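I spent most of October rewriting our rules for simulated grasping runs, and I kind of loved it? I know, rules! But the old list was 62 items long, written in bits over the years, and half of it contradicted the other half. The new one has 66, so I've failed at making it shorter, but at least you can find things now.

The project is called Griler (don't ask me, it was called that when I got to Orthorpe) and the part I look after is the boring bit before any motion gets scored. Is the gripper open before it goes near the target? Is the view wide enough to judge the approach? Did anybody write down which room and which lighting setup they loaded? You would be amazed how many runs I've had to throw out over that last one. 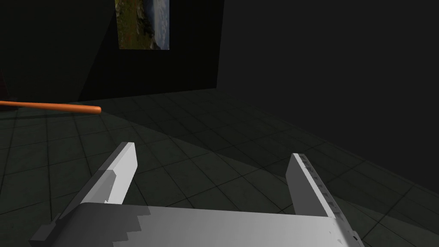 *Gripper open, orange rod off to the left. Simulated room, dark tiles.*

My favorite new rule is number 2: no scoring from a single view. From behind the fingers you get a great look at the gap between them, and a pretty poor sense of how far away a thin rod is. So now every reviewer has to check the logged distance before writing "aligned" in the notes. I used to eyeball it myself, and I was wrong a lot (sorry, past spreadsheets).

Shadows got their own section too. We render with hard ones, and a blocky shadow edge across the palm can look like a step in the part if you're going fast. The rule says to compare against the model file before you report a geometry bug. I filed 2 of those bugs in one afternoon before I caught on, so that rule is basically about me.

The one I'm still arguing over is decoration. The Van der Merwe checklist, which we borrowed a lot from, wants plain walls in every test room. I like having a landscape picture up there! It gives you something to orient by when the walls are this dark. For now the draft says wall pictures are fine as long as they stay put for the whole batch.

Next up is the section on naming files, and then I'm taking the whole thing over to the Firnville group so they can pick holes in it. If your team has a rule for when to call a grasp "attempted" versus "aborted," please send it my way, mine is a page long and I hate it.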